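Yaneth Giraldo
Notes from two weeks of comparing handheld grippers for demonstration recording. Two designs, same wrist camera, same lens, same firmware on the recording side. Long thread, mostly numbers and complaints.

The two units. The Mosturby has a parallel jaw driven by a trigger, stiff fingers, rail under the palm. The Stirkdale has compliant fingers on a four-bar linkage and a squeeze handle. Both are meant to be copied onto an arm later with the same finger geometry.

What I wanted to know: which one gives me recordings I can replay on the arm with the least cleanup. Comfort matters too, but I was not scoring it at first. I changed my mind on that after the first long session.

Protocol. 50 demonstrations per task per gripper, four tasks. Pick a cup from a tray, hang a cable loop on a hook, open a hinged box, stack two blocks. Same start pose, marked with tape. Same operator for each block of 50, then swap.

Jaw width first. On both units it gets recovered from the camera by tracking tags on the fingers. No encoder. This sounds worse than it is. With decent light the width estimate on the Mosturby repeats to under half a millimeter across the middle of the travel.

At the ends of travel it is worse. Fully open, the tags sit near the edge of the fisheye and the corner fit degrades. I refit the lens model with more samples at the edge and got most of that back. The default calibration board routine does not push you out there, so you have to do it on purpose.

Stirkdale width is harder. The fingers bend when they load, and the tag moves with the bend, so the recovered width under grip is not the commanded width. You can call that a feature (it is a crude force signal) or a nuisance. For replay it was a nuisance.

Workaround: I log the unloaded width curve once per session and treat anything below it as deflection. Replay then commands the unloaded width plus a fixed squeeze. Cup task went from 38 good replays out of 50 to 47. Box task did not change at all.

Someone will ask about the box task. The failure there is in the pose, not the fingers. The lid swings through the view and covers most of the background, and the tracker loses features for long enough to drift. Both grippers fail the same way.

Pose tracking in general. Visual-inertial, run offline after the session. The mapping pass matters more than anything I did afterward. Slow loop of the room, back to the start, then a second loop lower down at table height. Skipping the low loop cost me a whole evening of recordings in June.

Shiny floors are a known problem. The tracker picks up corners on the reflections of ceiling lights and those corners move the wrong way when you move. The outlier rejection handles it until there is nothing else to look at, for example when you bend down toward something near the ground.

Fix that worked: mask the lower part of the image during mapping only, leave it in for tracking. Fix that did not work: raising the feature count to 2000. It ran a lot slower and found more reflections.

Time sync. Camera and IMU share a clock on the same board, so that part is free. Two grippers used together do not share anything. I tap them together at the start of each recording and align on the accelerometer spike. Crude, repeatable to one frame.

I tried syncing by a flashing code on a tablet instead. Rolling shutter makes the transition smear over several rows and I ended up back at one frame of uncertainty, with an extra tablet to charge. Back to tapping.

Two-handed work also needs the relative pose between the grippers. If each one localizes in the same map, you get it by subtraction, but the errors add. For tasks where the hands work close together that was too loose for me. A printed marker on one unit, seen by the camera on the other, tightens it a lot.

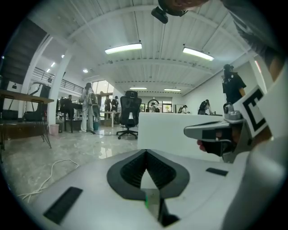
Marker notes, then. Thick black border, few bits. The dense patterns decode fine on a bench and fall apart in motion blur. Mounting has to be rigid. Card on a stiff backing held up, card alone picked up a bow after a day of handling and the pose estimate tilted with it.

Visibility is the limit. With both grippers pointing forward the marker leaves the view often, so I only use it as a correction when it decodes with low reprojection error and let the map carry the rest. A simple gate beat the fancier filter I wrote. The fancier filter is deleted.

Relative position between the hands, measured against a fixed-length bar clamped in both jaws: map only, 18 mm worst case. With marker correction, under 4 mm whenever the marker had been seen in the last second. I would not trust either number for inserting a connector.

Exposure. Lock it. Auto exposure on a fisheye with ceiling lights in view hunts constantly and the fingers go dark every time you tilt up. I set it from the darkest table position and accept that the lights clip. Tag detection on the fingers stopped dropping out after that.

Flicker: match the shutter to the mains. Old advice, still ignored by the default settings on both units.

Ergonomics, since I said I would get to it. The Mosturby trigger needs one finger and that finger gets tired. By the end of a block of 50 I was closing late, and it shows in the data as a longer pause before the lift. The Stirkdale spreads the load over the hand and the pause stays flat.

Weight distribution is the other way around. Stirkdale is nose heavy. Fine for table work, bad for anything above shoulder height. I moved the battery to the back of the handle and it balanced better, but then the cable exit pointed into my wrist. Right-angle connector fixed that.

Wear. The finger pads on the Stirkdale started to polish after the third task and the cup began to slip at the rim. I roughed them up with fine sandpaper, which brought the friction back for a while. Budget for spare pads. The Mosturby pads look the same as when they came out of the bag.

Transfer to the arm. We use a Liang controller with position streaming. It wants a smooth reference and complains about anything with a step in it, so trajectories get resampled and low-passed before they go in. Too much filtering rounds off the approach and you clip the tray. I settled on the lightest filter that stopped the velocity faults.

Latency numbers matter more than I expected. Gripper closing on the arm lags the trajectory, so replaying with matched timestamps lifts before the jaws are shut. I measured the lag by stepping the command and filming the fingers, then shifted the gripper channel earlier by that amount. Cup replays on the Mosturby went to 49.

Please measure it on your own hardware. Ours changed when we swapped the USB hub.

Comparison on the other tasks, same processing for both. Cable loop: Stirkdale clearly better, the soft fingers forgive a loop that sits a little twisted. Blocks: Mosturby better, the compliant fingers let the top block rotate on release. Box: both poor, see above.

Data cleanup time per block, which was the original question. Mosturby wins. I throw out fewer recordings and the width channel needs no correction. The Stirkdale block takes about twice as long to get into shape, nearly all of it spent looking at deflection plots.

Things I did not test: low light, gloves, anything liquid, anything heavier than the box. Two operators is also not enough to say much about how people differ. We differ a lot on the hook task and I have no good explanation yet.

Software note. I keep the processing scripts in a repo called Stondimico. It reads both units' logs into one format, does the tap alignment, the deflection correction and the marker gate. It is ugly and assumes a folder layout. I will clean up the README before sharing the link.

If you run something similar, the order I would do things in: lock exposure, refit the lens at the edges, map twice, tap, record ten, process those ten all the way to a replay, then record the rest. I recorded the full set first, and had to redo the entire first block.

Question I got by message: why not just put an encoder on the jaw. I might. It is one more cable and one more clock. For the Stirkdale it would give linkage angle, and the difference between that and the tag width would be a proper deflection measurement. That is the version I would build.

Another one: does the marker card get in the way. Sometimes, reaching into the box. I trimmed the backing to the edge of the white margin. Do not trim the white margin itself, detection drops quickly once the border touches a dark background.

Current plan is Mosturby for stacking and the cup, Stirkdale for cables, and no more box until I have tried masking the lid. Encoder parts are ordered. Plots for the width repeatability go up once I have relabeled the axes.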